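Home cuff says one thing, the clinic says another
Forum: Heart and Blood Pressure > Checking at Home
Started by porchlight_mads, 2022-12-10

porchlight_mads
Hi all, long time reader, first time posting. I bought a Gistov upper arm cuff in June after my doctor said my numbers were creeping up. At home I'm usually fine, nice and boring. Then I go to the clinic in Gasthorpe and the top number is 27 points higher! Same arm and everything. The nurse said it's probably nerves, my sister says the cuff is junk, and I don't know who to believe. Has anybody sorted this out? I'd rather not take a pill for a problem I only have in a waiting room.
Madalena Neves (Mads is fine)

tomatoknees
Welcome Mads! Mine does the same thing and my doctor calls it white coat. Bring your cuff to the next appointment and have them take it both ways, yours and theirs, a few minutes apart. That settled it for me in one visit. My Hivley was reading close to theirs the whole time and I was just a wreck in that chair.

gravelroad
I'd be careful with "it's just nerves." I heard that for years and let it slide, and I shouldn't have. If it jumps at the clinic it may be jumping at work, or in traffic, or when your kid calls at midnight. Ask about the 24 hour monitor you wear home. It's annoying, it squeezes you all night, but then you know.

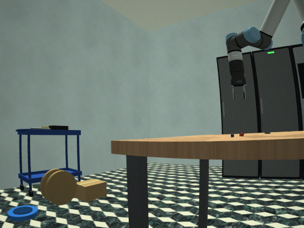
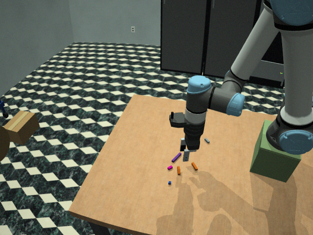
Replies: Cuffs and Monitors

tomatoknees
gravelroad, I don't disagree about the 24 hour one, but she should check the cuff first. It's free and it takes no time. No point strapping on a monitor if the thing at home is the wrong size for her arm.

porchlight_mads
Wrong size?? I never even looked. It came with one cuff and I put it on. How do I tell?

tomatoknees
Get a tape measure and go around your upper arm, halfway between shoulder and elbow. Then look for the range printed on the cuff or in the booklet. Too small usually reads high, too big can read low. Also feet flat, back against the chair, arm resting on the table, and don't talk (I always talk).

lindenbus
Can I put in a word for skipping home readings altogether? I got so worked up I was taking it ten times a day. I had a notebook with 500 readings in it and all it told me was that I was scared of the notebook. My doctor took one look and told me to put the cuff in a drawer.

gravelroad
That's a reason to take fewer, though, it isn't a reason to take none. I do 2 in the morning and 2 at night the week before an appointment and then I leave it alone.

lindenbus
Fine for you. Some of us can't leave it alone, that's all I'm saying.

porchlight_mads
OK, I measured and my arm is past the top of the range on the cuff, so mine is too small. But wouldn't that make my home numbers too high? They're the low ones!

tomatoknees
Ha, yes, that's backwards from what I expected. Get the bigger one anyway. And take the whole kit in with you, please, so they can see it on your arm.

gravelroad
And ask about the monitor while you're there. Dr. Mohammadi at my place lends them out, yours might too.

porchlight_mads
Will do both. Large cuff is ordered and I'm calling the clinic for an appointment. I'll post the numbers when I have them.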